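Search this guide Go

Section 4: Clearing and Resetting the Counter

Welcome to the part of the guide I like best! By now your Clekidura drawer insert is out of its box, the shelf behind the counter is wiped down, and you know which cabinet door sticks. Section 4 is where the kitchen starts to feel like yours. We are going to take a crowded counter, sort what's on it, and put it back so that breakfast, lunch and a pot of something in the evening can all happen in the same small space.

The steps were worked out in the shared kitchen at the Zorkcombe house, and they carry over nicely to any counter with a wall behind it. Set aside a stretch of the morning if you can. The light is better, and you'll want the fruit out where you can see it.

4.1 Before you start

You will need:
- a soft cloth, slightly damp
- a second cloth, dry
- the drawer insert from Section 2
- one tray or large plate for things you haven't decided about yet
- a pencil and a strip of paper tape for labels

CAUTION: Stone counters don't care for lemon juice, vinegar or anything sour. If you've been cutting citrus, wipe the stone right away with plain water and dry it.

CAUTION: Do not stack glass jars on top of each other, even for a minute while you wipe. Slide them along instead.

4.2 Take everything in first

Don't move a thing yet. Stand in front of the counter and look along it from one end to the other. Most kitchens already have an order hiding in them. Tall things drift to the wall, bowls drift to the front, and the cutting board lands wherever the last person was chopping. Keep the habits that work and you'll have far less to relearn.

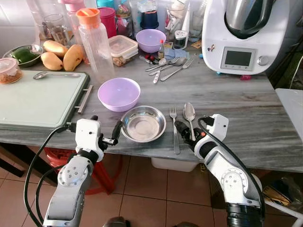 Once you've had your look, go ahead and sort by how often you reach for each thing, and let color and matching sets come later. I know it's tempting to start with the pretty bowls (I always want to), but a kitchen sorted by reach is so much nicer to cook in.

1. Start with the back row along the wall. Jars, bottles and lidded containers live here. Pull each one forward, wipe under it, and check that the lid is on properly before it goes back.

2. Turn each clear container so you can see what's inside from where you stand. If you can't tell one brown food from another at a glance, put a bit of tape on the lid and write the name on it.

3. Bring anything you open daily to the side of your stronger hand. Cereal, coffee, sugar – whatever your mornings run on.

4. Group the fruit. Mangoes sit happily out on the counter while they ripen and can stay together. Small or round fruit that rolls goes in a bowl.

5. Choose a home for the cutting board and leave clear space on at least one side of it. Lay it flat while you're working and stand it up to dry after washing.

6. Nest matching bowls if they are clean and dry. Keep one out at the front if you're about to cook.

7. Cups and drinking glasses go to the back corner, away from your elbows.

NOTE: If a bottle is too tall for the shelf above, leave it against the wall. Laying an oil or syrup bottle on its side is asking for a sticky afternoon.

NOTE: Check the blue-handled cabinet before you buy more containers. The Zorkcombe one had a whole shelf of spare lids in it, and we were thrilled.

4.3 Cutlery

This is the quick, satisfying bit. Loose forks and spoons spread across a counter faster than anything else in a kitchen, and they come back to order just as fast.

1. Gather all the loose pieces into one spot. Look under cloths and on top of the cutting board, where spoons love to get left behind.

2. Lay them out in pairs, a fork and a spoon next to each other, heads all pointing the same way. Pairs make it easy to see if you're short of one or the other, and they go straight onto the table if people turn up hungry.

3. Look over each piece in good light. Tilt it. Spots that wipe away are only dried water and come off with the dry cloth. Fine scratches are normal on cutlery that gets used and need no treatment at all.

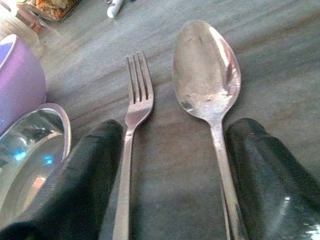
4. Buff the bowl of each spoon from the center out to the rim, then run the cloth down the handle. For forks, fold the cloth over and draw it between the tines.

5. Hold each piece by the handle when you put it away. It keeps finger marks off the part that goes in your mouth, and it quickly becomes second nature.

6. Place the pieces in the drawer insert, forks in the long slot on the left and spoons in the wider slot beside it. The insert comes in two widths. If yours is the narrow one, turn the spoons on their sides and they'll fit beautifully.

CAUTION: Never use steel wool or a scouring pad on polished cutlery. A soft cloth and warm water with dish soap will do everything you need.

NOTE: Letay Demissie, who tested this section with us, prefers to keep one pair out on the counter for tasting and stirring. It's a lovely idea if you cook a lot. Give the pair its own spot and wash it between pots.

4.4 Wiping the stone

1. Slide everything from one half of the counter to the other half. Working in halves means you never have to empty the whole thing onto the floor.

2. Wipe with the damp cloth, going with the length of the counter. Dry it straight after. Gray marble hides crumbs remarkably well, so run your palm over the surface to find the ones you missed.

3. Slide everything back and repeat on the other side.

4. Hang both cloths up to dry. A damp cloth left in a heap among the forks will mark them.

4.5 If something doesn't fit

The fruit bowl crowds the cutting board: move the bowl toward the end of the counter and keep the board where it is.

The drawer won't close: a handle has probably slipped over the divider. Lift the insert out, tap the pieces down and try again.

A lid won't snap shut: check the rim for dried food and rinse in warm water. If the lid has warped, replacement lids for the Ristić food boxes are listed under part 3110 in the back of this guide. The Geltville shop usually has them, and it opens early.

The insert slides around: press the rubber feet on firmly and leave the drawer shut overnight.

4.6 Keeping it up

A full reset takes around 2 hours the first time and gets much quicker after that. Do the cutlery whenever you notice it wandering, and the back row when you finish a jar. I like to do mine in May too, when the windows can stay open and the mangoes are good!

Go on to Section 5 for the shelf brackets. You'll need the small screwdriver again.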